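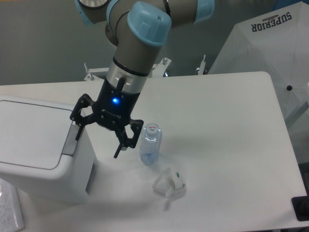 Sending your first investor update feels a bit like handing in homework, and I put mine off for months! When we closed our seed round at Skultonetti I had 2 angels on the list and no idea what they wanted to read. Milagros Gallardo, who wrote one of our first cheques, told me to keep it to a page and send it every month, good or bad. So that's what I do now, and this is how. Start with one plain sentence saying what the company does, even if everyone knows. Pick words your reader can see - "a grey arm with light blue joint covers, reaching down over a white table" beats "next-generation automation platform" every single time.

Next come the numbers. I give cash in the bank, months of runway and paying customers, always in that order, with last month's figure beside each one. Our July update said 300 customers, and it would have been very tempting to write 982 and count all the free sign-ups (please don't).

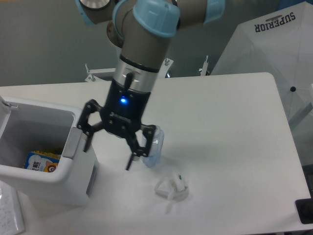
What if the numbers have dropped?
Put them in the same place as usual and add a line on what you're doing about it. Investors mind a surprise far more than a dip.

After that I write a short bit on what went wrong. Ours was a pilot with Berkar that slipped by a month, and I said so in two lines.

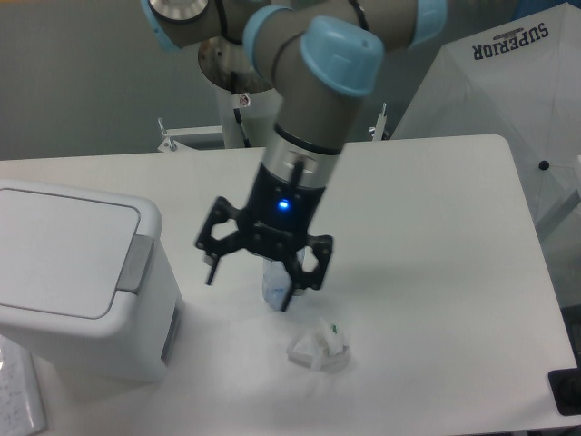 Then I ask for help, and I make the ask small. "Do you know anyone who buys for Prieto?" got me three replies before lunch - "any intros welcome" had never got me one.

Last job, read it out loud and cut whatever makes you wince. 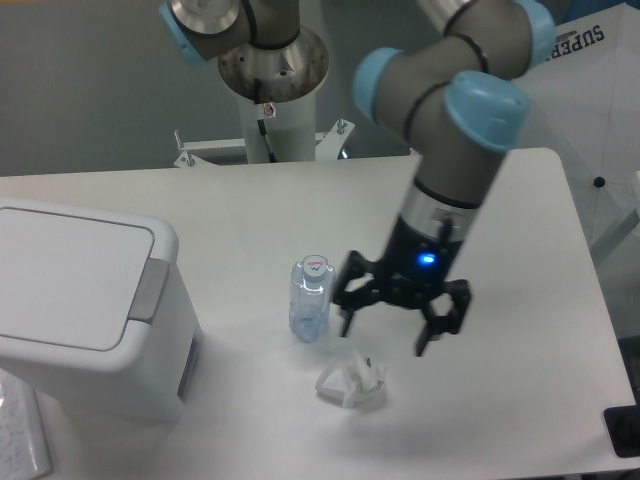
Sending it out

I use ordinary email, with everyone in bcc, at 9 in the morning. Replies go in a spreadsheet so I remember to say thank you.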